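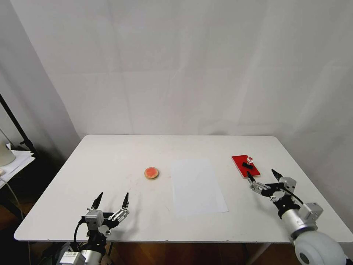 Danang Mandagi veröffentlicht seine Musik nur noch auf Kassette. Das neue Album »Nallari« erscheint in einer Auflage von 200 Stück beim Label Brikgate, und die Hüllen macht er selbst. Dafür liegt ein Stempel mit durchsichtigem Griff auf dem Tisch, daneben weißes Papier. »Der Druck wird jedes Mal etwas anders, das stört mich nicht«, sagt er.

Aufgenommen hat er im Dezember in Grorkureck, mit einem Harmonium und zwei Mikrofonen. Das längste Stück dauert 29 Minuten. »Ich wollte es kürzen, aber dann fehlte der Mittelteil.« 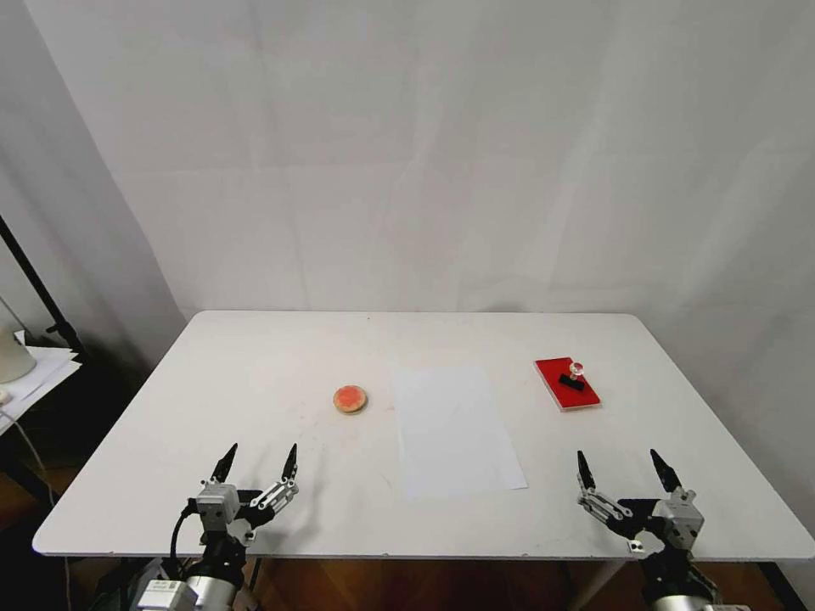

Papier und orangerote Stempelfarbe auf dem Arbeitstisch.

Früher spielte Mandagi Bass in der Band Pesonen. Den Ausstieg bereut er nicht. »Wir haben nur noch über Termine geredet.« Live will er vorerst allein auftreten, am liebsten in kleinen Räumen.
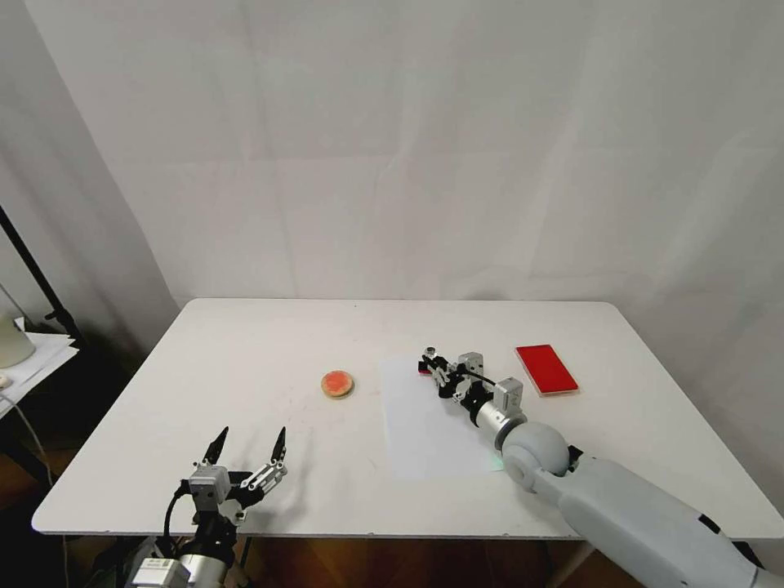

Das Harmonium bleibt dabei zu Hause, es ist zu schwer. Auf der Bühne benutzt er Bandschleifen davon. »Die leiern ein bisschen. Für das lange Stück passt das.« »Nallari« erscheint am 5. Juli 2024.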